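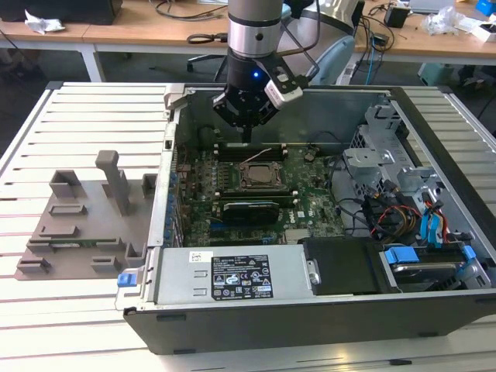

Used office desktop for a kid starting high school, is it worth it?

Posted by Ebere Ezeani
2024-08-12

My daughter starts ninth grade this month and needs a computer at home. Mostly writing papers, browser stuff, video calls, and she wants to try some photo editing. The Panport store out on the highway has refurbished office towers that look fine to me. A new laptop with the same memory costs more than twice as much. She does not need to carry it anywhere, the school gives them tablets for class.

Is there anything I should check before I buy? The tag says 16 GB of memory and a 256 GB drive. No monitor, but I have one.

duriscombe_dan
Buy the tower. I have bought four of these for family and one had a bad fan. Everything else still runs. Check which generation the processor is, not just the name. An "i5" on a sticker could be from any year. If it can't run the current version of Windows, walk away or ask for a lower price.

pandden
I would go the other way. A laptop she can take to the kitchen table or a friend's house gets used more than a box in a bedroom. Also group projects. My son had a desktop his first year and ended up borrowing my laptop every week.

Ebere Ezeani
Group projects are a fair point. She would have the school tablet for that though. I am more worried about something breaking in six months.

Antonina Moroz
I did repairs for a school district for 9 years, mostly machines like the ones you are looking at. What failed, in order: hard drives, power supplies, fans. Memory and processors almost never. If the drive in that machine is the spinning kind, have it replaced with a solid state drive before you set anything up on it. The store may do it for you. If they already put a new one in, ask what brand and look it up.

Things I would look at in the store:
Ask them to turn it on and leave it on for a while. Listen to it.
Plug something into every USB port.
Look in the back for dust packed into the power supply.
Get the return period in writing.

One more thing. Some of the small slim cases use a power supply and board that only fit that model. Get the full size tower if they have it. Parts are easier to find.

quietmodem
Agree on the full size tower. Disagree that memory never fails. I had a bad stick in a refurb in March and spent two weekends thinking it was Windows. Run a memory test overnight when you get it home. It's free.

Antonina Moroz
I said almost never. But yes, run the test.

pandden
This is kind of my point. Overnight memory tests, checking power supplies, swapping drives. She asked for a computer for homework. A new laptop comes with a year of warranty and you call somebody.

duriscombe_dan
Have you ever called them? I mailed a laptop in under warranty and was without it for 16 days. With a tower I take the side off and change the part after dinner.

pandden
You do. Not everyone does.

Ebere Ezeani
I can use a screwdriver. I have never put anything inside a computer but I am willing to learn. She might like doing it with me.

vasylenko_fan
Does the tower have wifi? Nobody mentioned it. A lot of office machines don't, they were on a cable their whole lives. A USB adapter is cheap but get one with an antenna if her room is far from the router. Same for a webcam and speakers. Add all that up before you compare prices with the laptop, a laptop has them built in.

Ebere Ezeani
I did not think of that. The tag does not say wifi. The router is downstairs at the other end of the house.

quietmodem
Then budget for the adapter and webcam. Still cheaper than the laptop.

pandden
Less of a gap than twice the price, though.

Ebere Ezeani
Update. Went to Panport with Antonina's list. The first one they turned on had a rattle so I asked for another. The second was quiet and all the ports worked. Full size tower, solid state drive already in it, 30 day return. No wifi, so I got an adapter and a webcam too. The memory test is running now.

duriscombe_dan
Good. What processor?

Ebere Ezeani
i5, eighth generation. They said it runs Windows 11.

duriscombe_dan
It will. You're fine.

Antonina Moroz
Keep the receipt somewhere you can find it until the return period is over.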